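Gonddale Family Recipe Archive Opens Its Second Edition in June

GONDDALE - I'm Karlijn Dijkstra, and I have been collecting other people's recipes for longer than I'd care to admit. This June the Gonddale Family Recipe Archive opens its second edition to the public, and I get to be the one to tell you about it, which makes me very happy!

If you missed the first edition, a quick catch-up. It started with my grandmother's pea soup. She never wrote it down, my mother wrote it down wrong, and my aunt insisted that both of them had forgotten the celery root. I put a small notice up at the Merkley Bakery asking whether other families had the same kind of argument going on, and the phone didn't stop for weeks. People brought in index cards, backs of envelopes, a church bulletin with a pie crust scribbled in the margin, and one recipe for pickled beets written on a piece of wallpaper (it's lovely wallpaper, too, little green ferns).

The second edition holds 500 recipes from households in Gonddale and over the hill in Grurum. Every one comes with the name of the person who cooked it, the name of whoever handed it in, and as much of the story as they were willing to tell us. Some stories run to several pages. One says only "He liked it with mustard," and I wouldn't change a word of it.

We open at 10 a.m. in the reading room on the upper floor of the Van Rooij Building, and there'll be coffee and a long table of food cooked from the archive. Admission is free. You can sit down with any recipe you like, copy it out by hand, or have us print it for you at the desk. 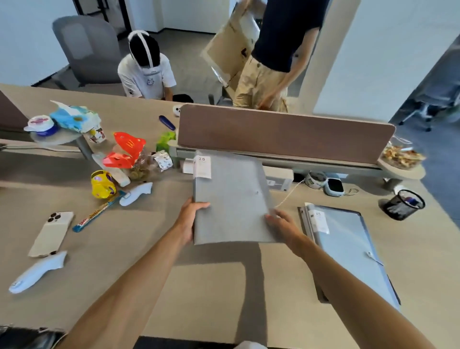
Sorting recipes is harder than it sounds, and I want to say a bit about how we did it this time. In the first edition we filed everything by course, soups and then mains and then desserts, and it drove me up the wall. Where do you put a noodle pudding that one family eats with roast chicken and another eats with cherries on a birthday? So we've gone over to filing by household. All of a family's recipes sit together, the Sunday ones next to the ones for when somebody's sick, and you get a real feeling for how those people ate. The gray binders with "2.0" on their white labels go with the new system, so that's the number to look for if you remember the old arrangement and want to save yourself some wandering. There's a separate index by ingredient for anybody who just wants to know what to do with too much zucchini.

We also tested more than we did before. Old recipes leave things out. "Butter the size of an egg" is fine once you've settled on an egg, but "bake until it smells right" took us a whole afternoon and two ruined pans. Where we had to guess, the guess is written on a separate sheet behind the original, so you'll always see what the family wrote first. I feel strongly about this one. My own handwriting has no business on top of somebody's great-aunt's.

The Grurum recipes are new, and they've been a treat. Grurum is only 16 miles away, but the road used to close for a good part of the winter, and you can taste it. There's a lot of smoked fish, a lot of dried apple, and a rye bread that keeps so well I've been eating the same loaf while writing this. They also put caraway in nearly everything. I didn't think I liked caraway. I've come around - mostly.

For opening day we're cooking 31 dishes, and I'll mention a few so that you know to come hungry. There's a barley and leek soup from a family that ran a feed store on the Grurum road. There's a potato salad with hot bacon dressing that has split one Gonddale household into two camps over whether it needs sugar, so we're making both and labeling them clearly. There's a buttermilk cake with plums, which I'd ask you to leave at least one slice of for me. And yes, my grandmother's pea soup will be there, with the celery root, and my aunt has been told.

Anyone with allergies can pick up an ingredient sheet at the table. Plenty of the dishes have no meat in them, and several have no dairy either, though I should warn you that the bakers in this collection were very fond of lard.

At 2 p.m. we're holding a reading hour. Five contributors will each read a recipe out loud along with the story that goes with it. I sat in on the rehearsal and cried at a meatloaf. Bring a tissue! The reading hour has a limited number of chairs, so it's worth getting there a little early, but you're welcome to stand at the back if you don't mind being close to the coffee urn.

We're still taking recipes, and I'd love to have yours. They don't have to be old and they don't have to be fancy. If your dad made a grilled cheese in a particular way and you've never had one as good, that belongs in the archive. Bring the original if you have it and we'll copy it while you wait and give it straight back to you. If there isn't a written version, come and tell it to me and I'll write it down as you talk. I'm pretty fast, and I've learned to stop people and ask what size the pan was.

A few questions I've been getting a lot. Yes, you can bring kids, and there's a corner with paper and crayons where they can draw their favorite dinner. Yes, you can take pictures of the recipes. No, we don't sell a cookbook. We've talked about it, and some families have said they're happy to share with a neighbor across a table but would rather not see their name in a bookstore, and I think that's fair. Maybe one day we'll do a small one with the families who say yes.

Merkley Bakery is providing the bread for the day, including a batch of that Grurum rye, and will have it on sale at the shop through the end of June. I'm very grateful to them for leaving my notice up by the register all this time, even after the corner got torn off and somebody wrote "call about the soup" across it.

After opening day, the reading room will keep regular afternoon hours, from 1 p.m. to 5 p.m., and the door is at the side of the building, up the ramp and past the bike rack. There's an elevator just inside on the left. Parking behind the Van Rooij Building is free but fills up fast when the pharmacy is busy, so try the lot across the street first.

Reporters who'd like to see the archive ahead of the opening, talk to contributors, or taste something are very welcome. Ask for Karlijn Dijkstra at the reading room desk. If I'm not there I'm probably at the bakery, and they know how to find me.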